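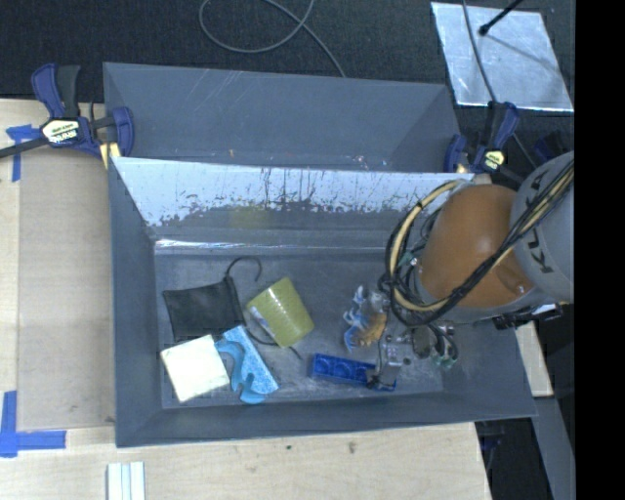

Foro de Robótica Industrial > Software > Percepción y planificación

Tema: El planificador elige agarres pegados a la pared del contenedor

tornillo_sinfin
Mensajes: 203

Buenas. Tengo una celda de vaciado de contenedor con un KUKA y una pinza, y llevo dos semanas atascado con el planificador de agarres. El montaje son dos contenedores grises, uno detrás del otro, sujetos entre sí con sargentos para que no se muevan al rozarlos. Se coge del de delante y se deja en el de detrás. Objetos variados: una funda de tela negra con cordón, un vaso, un bloque azul oscuro con una fila de huecos o tetones redondos, un envoltorio transparente con brillos y alguna cosa más.

La cadena es la siguiente: cámara fija de profundidad, segmentación de instancias, Usmani para generar candidatos y Rumeck para planificar la trayectoria. Usmani me devuelve 200 candidatos por captura, ordenados por puntuación, y Rumeck se queda con el primero que tenga solución sin colisión.

El problema: en cuanto queda poca cosa en el contenedor, los primeros candidatos de la lista caen en la pared del fondo, en una franja clara y desgastada que tiene por dentro. Rumeck los rechaza casi todos por colisión, pero se pasa un buen rato comprobándolos, y de vez en cuando acepta uno y la pinza baja a coger aire junto a la pared.

¿Cómo lo filtráis vosotros?

calibra_o_muere
Mensajes: 1000

Primera pregunta de siempre: ¿le pasas a Usmani la nube completa o recortada? Si va completa, las paredes inclinadas le parecen bordes agarrables. Recorta con el modelo del contenedor antes de generar nada.

tornillo_sinfin

Recortada con una caja alineada a los ejes. Las paredes tienen inclinación, así que por abajo me entra un trozo de pared sí o sí. Si cierro más la caja pierdo los objetos apoyados contra el frente, como una pieza azul claro que en esta captura se me queda cerca de esa pared.

calibra_o_muere

Pues ahí lo tienes. Una caja no sirve para un contenedor con paredes en talud. Usa los cinco planos (suelo y cuatro paredes) y descarta los puntos que estén a menos de 2 mm de cada uno. Los planos los ajustas una vez con el contenedor vacío y los guardas.

nube_dispersa
Mensajes: 87

No estoy de acuerdo con los 2 mm. Con una cámara de profundidad normalita el ruido en una superficie con reflejos es bastante mayor, y esa franja clara tiene toda la pinta de dar retornos malos. Con ese margen vas a dejar pasar manchas de puntos flotantes, y Usmani adora los puntos flotantes. Y si subes el margen te comes los objetos planos: ese cuadrado blanco del suelo desaparece.

Yo atacaría la segmentación. Si el candidato no cae dentro de una máscara de objeto, fuera. La nube la dejas para la geometría del agarre y para colisiones.

calibra_o_muere

La segmentación también se equivoca. Una franja clara con desconchones sobre fondo gris la puede marcar como bolsa o como cartón cualquier modelo entrenado con paquetería. He visto máscaras preciosas encima de una pegatina.

nube_dispersa

Se equivoca menos que un plano mal ajustado. Y el contenedor se desplaza, por muchos sargentos que le pongas. Un golpe de la pinza y los planos guardados ya no valen.

eje_cuatro
Mensajes: 412

Hacéis las dos cosas y se acabó la discusión. En la nuestra va así:

1. Registro rápido del borde superior del contenedor al empezar cada ciclo. Los planos se recolocan con esa pose.
2. Máscara de instancias, y se tiran las que tengan más de la mitad de los puntos sobre un plano de pared.
3. Candidatos solo sobre las máscaras que quedan.
4. Comprobación de colisión de la pinza sola contra los planos antes de llamar al planificador de brazo.

El paso 4 es el que más tiempo nos ahorró. La cinemática inversa y la trayectoria solo se calculan para lo que ya se sabe que cabe.

tornillo_sinfin

El 4 no lo tengo. Ahora mismo Rumeck comprueba todo junto. ¿Con qué modelo de pinza? La mía lleva placas, tornillería y conectores, y por fuera un mazo de cables que hace un bucle bastante ancho al lado del cabezal naranja.

eje_cuatro

Dos cajas y un cilindro para la pinza. Para el bucle de cables, una cápsula gorda pegada al último eslabón, pero solo en la comprobación de brazo. Si la metes en la de la pinza te va a rechazar agarres buenos en las esquinas.

sargento_ramos
Mensajes: 56

Con lo de los cables, cuidado con el giro de la muñeca. Nosotros limitamos el último eje en la configuración y además penalizamos en el coste las soluciones que lo alejan del centro. El planificador no sabe que el mazo se enrosca. Y mete los sargentos en la escena de colisión: por lo que se ve, el de la derecha lo tienes muy cerca del brazo.

tornillo_sinfin

Los sargentos están metidos como cajas. Lo del coste en la muñeca me lo apunto.

Otra duda: el envoltorio transparente. La profundidad ahí es un agujero. La máscara sale bien, pero sin puntos dentro Usmani no genera nada y se queda siempre para el final.

nube_dispersa

Rellena la profundidad dentro de la máscara interpolando desde el contorno. Queda feo, pero para un agarre vertical te vale. O cambia el generador por Ilum, que trabaja con la imagen en color además de la nube y en transparentes va mejor.

calibra_o_muere

Ilum en transparentes va mejor y en todo lo demás es más lento. Yo no cambiaría el generador por un objeto. Y rellenar profundidad inventada para luego comprobar colisiones con ella me parece mala idea.

nube_dispersa

Para colisiones usas la original y tratas el hueco como ocupado hasta la altura del contorno. He dicho rellenar para el agarre.

calibra_o_muere

Vale, así sí.

tornillo_sinfin

Actualizo, viernes por la tarde. He puesto los planos con registro del borde y el filtro de máscaras. En las pruebas de hoy la franja ya no sale entre los primeros candidatos. He acabado con un margen de 4 mm en las paredes y 2 mm en el suelo, porque en el suelo el ruido es menor y así no pierdo el cuadrado blanco. La comprobación de pinza sola está a medias: me falta sacar la malla convexa de la herramienta con Pleltevley, que me da error al exportar si hay piezas con espesor cero.

eje_cuatro

Ese error es de las chapas. Dales un espesor mínimo a mano antes de exportar, o pasa de la malla y usa las cajas que te dije.

sargento_ramos

¿Y el cordón de la funda negra? A nosotros los cordones se nos quedan sin segmentar y la pinza los arrastra con lo que haya al lado.

tornillo_sinfin

Sin resolver. En la captura se ve un tramo oscuro que sale por debajo del vaso y la máscara no lo coge. De momento la funda va la última en prioridad. Cuando tenga lo de la pinza abro otro hilo con eso.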